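4. Ornamento e material de escrita no posto Riser

4.1 O conjunto estudado

Nas secções anteriores tratámos o ornamento como uma propriedade de superfícies isoladas: uma capa, um papel de parede, um tampo. O inventário Usuga, descrito na secção 3, reúne 3518 amostras deste tipo, classificadas segundo o motivo, a cor de fundo, a espessura do traço e a densidade. Uma amostra isolada permite uma descrição precisa, mas diz pouco sobre o que acontece quando um caderno ornamentado é pousado sobre uma mesa também ornamentada, junto de uma parede que tem o seu próprio desenho. Para discutir esta questão usamos um único posto, a que chamamos Riser, e limitamos a análise às relações entre as superfícies e os objetos de papelaria.

O posto Riser pertence à tradição do pequeno espaço de trabalho decorado, em que a parede recebe o motivo mais forte e a mesa um motivo mais leve. O papel de parede tem fundo rosa pálido e mostra borboletas e traças de grande dimensão, em magenta, violeta, roxo escuro e laranja. O tampo segue outro princípio. É impresso a preto sobre branco, com flores, folhas e aves desenhadas em linha, sem cor de preenchimento. A separação entre os dois motivos é, portanto, dupla: de assunto (inseto contra planta e ave) e de tratamento (mancha de cor contra linha). No vocabulário do inventário, a parede é classificada como «cheia» e o tampo como «linear». 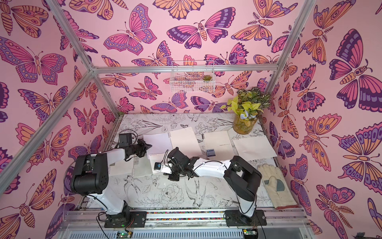 Figura 6. Posto Riser com folhas de papel e cadernos dispostos na metade posterior do tampo.

As folhas e os cadernos da Figura 6 formam uma fila pouco rigorosa. Esta posição tem interesse para a nossa pergunta porque coloca o material de escrita perto do encontro da mesa com a parede do fundo, isto é, na zona em que os dois motivos ficam mais próximos para o olho. A parte da frente do tampo conserva o desenho em linha, e nela reconhecem-se uma flor grande e andorinhas. Um caderno que passe do fundo para a frente muda assim de vizinhança, mesmo quando a distância percorrida é pequena.

4.2 Três graus de separação entre objeto e fundo

Para descrever estas vizinhanças usamos a escala Bruter na sua versão reduzida. A versão completa tem 31 critérios e foi pensada para têxteis; muitos deles, como o caimento do tecido, não têm sentido para papel. Na versão reduzida ficam 5 critérios: assunto, traço, cor de fundo, densidade e contorno do objeto. Consideramos que um objeto se destaca bem quando difere do seu fundo em pelo menos 2 deles, sendo um dos dois obrigatoriamente a cor de fundo ou o contorno.

O primeiro grau é o do papel liso. Uma folha branca sobre o tampo tem a mesma cor de fundo que a impressão, mas não tem densidade nenhuma. Ela vê-se como uma interrupção do desenho: os ramos e as folhas param numa linha reta, e é esta linha que dá a forma da folha. O efeito depende muito da parte do tampo que fica à volta. Numa zona de desenho denso, a folha lisa é fácil de localizar. Numa zona em que o próprio tampo deixa muito branco, a mesma folha perde uma parte da sua borda e o leitor precisa de procurar os cantos.

O segundo grau é o dos objetos com cor própria. Um caderno de capa unida, por exemplo, diferencia-se pelo fundo e pela densidade ao mesmo tempo, e cumpre a regra sem dificuldade. É o caso mais frequente no inventário e não o desenvolvemos mais.

O terceiro grau é o mais delicado. Trata-se do objeto cuja ornamentação pertence à mesma família que a do fundo. Um caderno de capa botânica em linha preta, pousado sobre um tampo botânico em linha preta, coincide com ele no assunto e no traço. Restam a cor do papel, a densidade e o contorno. Na experiência do ateliê Grirnwood, onde recolhemos uma parte das amostras em setembro, este tipo de coincidência era procurado por razões de gosto: as pessoas escolhiam cadernos «a condizer» com a mesa e depois queixavam-se de não os encontrar. Registámos a mesma queixa em relação a estojos e a marcadores de página, embora com menor frequência.

4.3 Elementos verticais e plantas

Um posto decorado raramente se limita a superfícies planas. No Riser há um cesto branco de rede metálica junto à parede do fundo, com uma pequena suculenta verde dentro, na extremidade direita. A rede é um caso curioso na nossa classificação, pois não tapa o motivo que tem por trás. O desenho da parede continua a ser lido através dela, e o cesto acrescenta apenas uma malha fina. Autores de manuais de decoração recomendam este tipo de cesto para paredes já carregadas, e a recomendação parece-nos acertada, pelo menos quando o cesto contém pouca coisa.

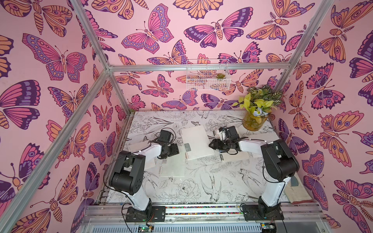

Figura 7. O papel de parede, o tampo impresso e as plantas do posto Riser.

No canto posterior direito da mesa encontra-se um arranjo de folhagem numa jarra de vidro transparente, de tom amarelado (Figura 7). As folhas claras, de um verde muito amarelo, afastam-se tanto do rosa da parede como do preto e branco da mesa; as folhas mais escuras têm elas próprias um padrão. Um pequeno grupo de flores azul-pálidas aparece perto da borda da jarra. Do ponto de vista dos nossos critérios, o arranjo repete o assunto do tampo – a planta – mas fá-lo em volume e em cor. Esta repetição não causa confusão, o que nos levou a dar menos peso ao critério do assunto do que tínhamos previsto no início do trabalho.

A escala dos desenhos merece também uma observação. Os insetos da parede são grandes, repetem-se na mesma paleta e aparecem em ângulos diferentes, sem uma direção de leitura dominante. As figuras do tampo são mais variadas no tamanho: uma flor grande e aberta perto do centro, à frente, uma ave de cauda comprida à sua direita, e depois muitos caules, folhas e flores menores. Esta variação produz no tampo lugares fortes e lugares fracos. Quem arruma a mesa tende a deixar os lugares fortes descobertos, e isto foi dito por vários participantes do ateliê sem que a pergunta lhes fosse feita. Um deles explicou que lhe custava «pôr papéis em cima da flor».

Não estudámos a iluminação de maneira sistemática. Admitimos que uma luz rasante altere o contraste entre um papel brilhante e um tampo mate, e deixamos esta questão para um trabalho posterior.

4.4 A capa, a lombada e a etiqueta

O contorno foi o critério que resistiu melhor nos casos do terceiro grau. Num caderno de espiral, o contorno não é só a borda do cartão: a espiral forma uma linha própria, com outro material e outro brilho, e separa a capa do que está ao lado. Uma espiral em rosa-dourado, como a do caderno que analisamos nesta subsecção, não repete nenhuma cor do desenho em linha e por isso funciona como uma margem.

A capa deste caderno tem fundo entre o rosa pálido e o branco e um desenho botânico em traço fino, com tramas de linhas nas zonas de sombra. Domina uma flor aberta, de muitas pétalas onduladas, com um centro escuro em forma de estrela. Na parte inferior há flores semelhantes a lírios, e no alto um ramo delicado de botões estreitos. O traço não é uniforme, dado que algumas folhas compridas são desenhadas com linhas bem mais grossas. Ao lado da capa, a página branca lisa dá o contraste máximo que encontrámos dentro do mesmo conjunto de papelaria. A etiqueta cinzento-azulada, de cantos arredondados, traz um emblema circular com a palavra «Original» em letra manuscrita, e introduz uma cor que não pertence à paleta da capa. 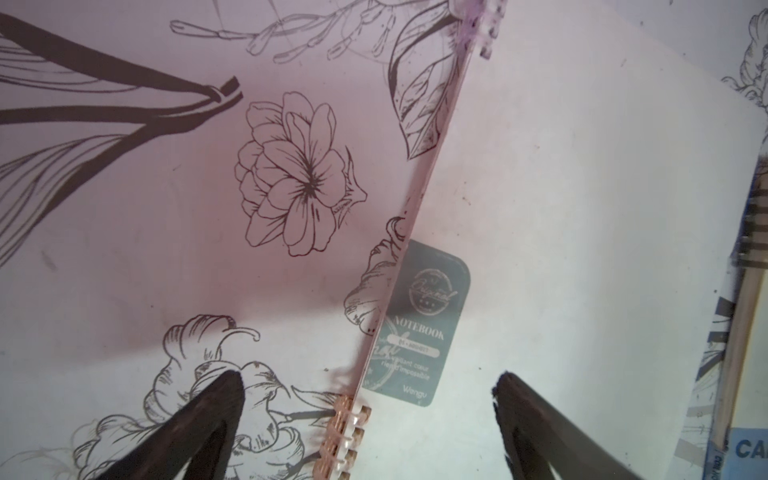

4.5 Consequências para a classificação

A análise do Riser obriga a duas correções na grelha usada até aqui. A primeira diz respeito à encadernação, que no inventário Usuga era anotada apenas como dado técnico (colada, cosida, agrafada, em espiral). Propomos que passe a ser anotada também como elemento visual, com a sua cor e o seu brilho, sempre que fique visível com o caderno fechado. Nas amostras já recolhidas esta informação falta muitas vezes, e será necessário voltar aos objetos.

A segunda correção diz respeito às etiquetas. Na recolha inicial retirávamos as etiquetas antes de registar uma capa, por serem consideradas alheias ao ornamento. Hoje pensamos que foi um erro. No uso corrente, muitas pessoas deixam a etiqueta no lugar durante semanas, e ela serve de sinal para reconhecer o caderno entre outros parecidos. Uma capa com etiqueta e a mesma capa sem etiqueta devem ter entradas separadas, ligadas por uma referência comum.

Mantemos sem alteração a distinção entre motivo cheio e motivo linear. Ela continua a separar bem a parede e o tampo, e aplica-se às capas sem adaptação. Os casos intermédios, sobretudo os desenhos em linha sobre fundo levemente corado, são tratados na secção 5 a partir das amostras de papel de embrulho.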